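Count the Attempts, Then Show Me the Bad Ones

By Tahira Malik
15 Aug 2025

Every few weeks someone sends me a paper about a robot that can do a fiddly job, and every few weeks I do the same thing. I skip the abstract and look for the table where the failures are. Often there isn't one. There is a success rate, a comparison with two older methods, and a line saying that most of the remaining errors were "due to contact." That line is where the interesting part of the work has been buried.

I have spent the past year on a project we call Halum, which is a way of training an arm to take used computers apart so the parts can be sold again. Memory sticks, cards, processors. The processor is the hard one. It is worth the most, it sits in a socket with a lever and a metal bracket over it, and the contacts under it don't forgive a slip. A person with a bit of practice learns the lever in an afternoon. Our arm has taken a good deal longer.

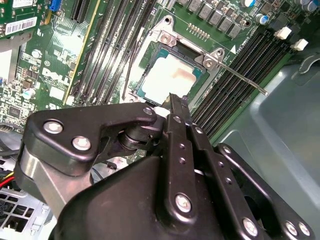
The method is not complicated. A person guides the arm through the job, the arm's wrist camera records what it sees, and a model learns to predict the next small motion from the last few images. We recorded 800 of these guided runs. Then we let the model try by itself on boards it had not seen, 100 attempts, and we scored each one.

My argument is about how we scored it. The usual way is to say the run worked or it didn't. You open the bracket, you lift the processor, you put it in the tray. One point or none. On that scale our January model got 61 out of 100, and I could have written it up that week.

Kelly Parsons talked me out of it. She had gone back through the recordings and marked each attempt by stage: reaching the socket, finding the lever, unhooking it, swinging the bracket up, gripping, lifting. The model was nearly perfect at four of those stages. Almost all of the loss was at the unhooking, and a smaller share was at the grip. More worrying, seven of the attempts we had called good involved the fingertip touching something it had no business touching on the way in. The processor ended up in the tray, so they got their point. Any repair shop would have thrown those boards on a different pile.

So the 61 was wrong in two directions. It hid how close the model was on the runs that failed, and it hid how rough it was on some of the runs that passed. I think most success rates in this field are like that, including several I have published.

The common reply is that a single number lets you compare methods. I don't think it does, at least for contact work. Two labs with different grippers, different boards and different ideas of what "removed" means can both report 61 and have nothing in common. When I tried to compare our result with the one from the Clakari group, I found that they start every run with the lever already unhooked. That's a fair choice, and they say so, but it is in a footnote on the last page. The stage where we lose nearly everything does not exist in their test. Put our two numbers in one chart and you have learned nothing about either method.

There is also the matter of what the number does to the people chasing it. After January we had a choice between collecting more whole runs or collecting more of the one bad stage. If you only look at the total, more whole runs feels like the safe bet, and that is what we had been doing. Once we had the stage table we stopped. We recorded 470 short clips of nothing but the last bit of travel before the fingertip meets the lever, from many starting angles, under the ordinary ceiling lights with all the glare that brings. It was dull work. Kuo-hua Tam did most of it – I did the rest, badly – and the model got better at unhooking in a way that months of full runs had not managed.

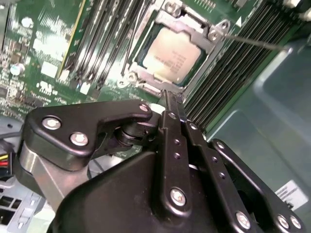
Hildegard Brinkmann read a draft of this and disagreed with a good part of it. Her view is that stage scores are just as easy to bend as totals, because whoever draws the lines between stages decides where the failures land. Move the end of "reaching" a few millimeters closer to the socket and a bad unhooking turns into a bad reach. She would sooner have every lab post all of its raw recordings and let other people do the cutting up.

She's right about the lines. We argued for a whole meeting over when the grip stage begins, and the answer we settled on suits our gripper better than it would suit a suction cup. I'd still take a bent stage table over an unbent total, as the definitions are at least there on the page for someone to object to. And I agree with her about the recordings. Ours are going up with the paper, the ugly ones first in the folder.

What I'd ask of reviewers is small. If a paper is about touching things, ask for the stages and ask how they were defined. Ask how many of the passes would pass with a customer standing there. If the authors kept their recordings, this costs them a week. If they didn't keep them, I would want to know that before reading the rest.

We are running the new model on the full test next, same 100 attempts, same boards set aside for it. I don't know what the total will be. It will go in the paper, in the row under the stages.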